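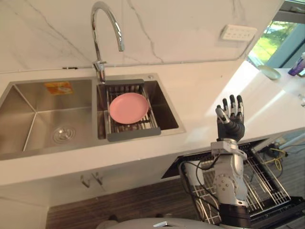

The Humitz hand kit ships with a dish-handling routine that runs through the Clustis task editor, and setting it up in a real kitchen takes one long session. The steps below assume the arm is already mounted, powered and passing its joint self-test. Start from the ready pose: arm raised from below the counter, hand upright, palm forward, fingers extended and spread slightly. With the sink beside the hand and the lower dishwasher rack pulled out, check that the forearm can travel between the two without crossing the open door. If it can't, move the base before doing anything else. Moving it later voids the calibration.

Mounting check

Confirm that the wrist bracket is seated. The kit includes the D'Amico clamp, which is tightened by hand and then given a quarter turn with the supplied key. Do not go further. An overtightened clamp twists the hand a few degrees off the forearm axis, and every taught grasp will carry that error.

Route the wrist cable with enough slack for full rotation. Rotate the wrist to both limits at low speed and watch the loop. If the cable goes tight at either limit, add slack and repeat.

Teaching the sink

1. Open Clustis and select New Surface - Basin.
2. Jog the index fingertip to each corner of the basin rim and press Mark. Go clockwise.
3. For a divided sink, save each basin as its own surface. The editor accepts one outline around both, but it then treats the divider as open space.
4. Enter the faucet as a keep-out volume. Use the tall cylinder preset and raise its height until it clears the top of the spout.
5. Set the approach height to 118 mm above the rack wires. The factory default is lower and leaves little room for the knuckles when the hand comes in tilted.

A drainer that rests across the basin should be taught in place, as a separate flat surface. Repeat the marking if the drainer is moved, even by a small amount.

Teaching the cup grasp

Cups are the easiest item in the library and should be taught before plates. Load the Round, Open profile and set grip force to 40 percent. Hand the cup over with the base against the palm, press Close, and wait for the finger currents to settle. The status line reads HOLD when they have.

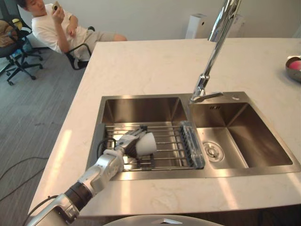

Save the grasp, then jog to the release point above the rack and save that too. Keep the two as separate entries. Clustis can merge them into a single motion, but a merged motion can't be edited, only deleted and taught again.

Set the release delay to 200 ms. Shorter values open the fingers while the arm is still braking. Longer values do no harm and add to the cycle time.

Running the routine

Run the first pass at low speed with a hand on the stop button. Use a plastic cup. Once the path is clean, raise the speed one step at a time and rerun the whole routine at each step.

Plates need the Raneder fingertip pads, which are sold separately. The bare fingertips will lift a plate with a raised rim, but in our tests the grip slipped often enough that we would not use it over a hard floor. The kit should include the pads at its current price.

Firmware 2 or later is required for divided sinks. Earlier versions load the file without an error and ignore the second basin. Check the version under Settings - Device before starting.

Filed under: Setup Guides > Robot Hands & Grippers

Search guides and reviews... Go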